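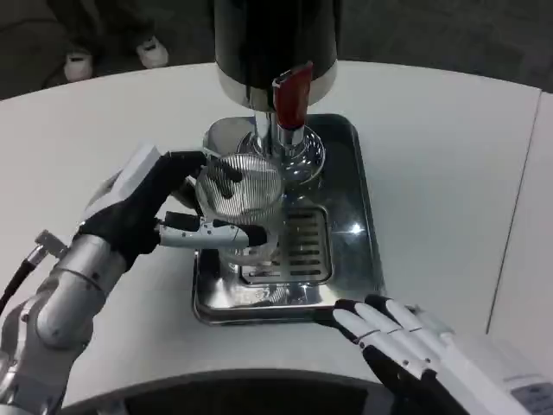 Sunday, afternoon

Continued with the turboprop from Garnmont, left engine. Yesterday the propeller was removed and put on the stand. Today I opened the lower cowling and cleaned around the fuel control. There is an old stain below the drain line. I wiped it and marked the place with a pen, so we can see after the ground run if it comes again.

Log book says 2,512 hours since new on this airframe and 466 since the last propeller overhaul. The customer's letter gives a different number for the propeller. I have written to the Estel office for the correct card and will not sign the page before it arrives.

De-ice boots: two blades good, one has a small lifted edge near the root. I pressed it with the thumb and it moves. Jagadeesh looked also and agrees it must be bonded again. 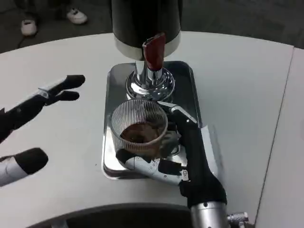

Fouzia Mirani asked whether we should do all the blades together, as the adhesive is already mixed for one and the tin does not keep until the next job. I think she is right, but the work order names one blade only, so the customer must approve first. Hammad will telephone to Garnmont in the morning.

Torque wrench no. 18 is back from calibration. The new label is on the handle — please do not peel it.

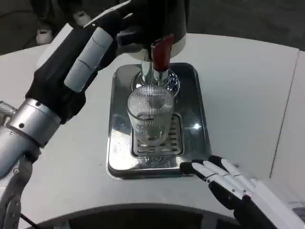
For the engine mount bolts I used the other wrench, and these I will check again with no. 18 before the cowling is closed. Safety wire is not yet fitted on the lower pair. I left a red tag there.

Still open: card from Estel, approval for the blades, lower safety wire, ground run. Naveed has the key of the adhesive cupboard.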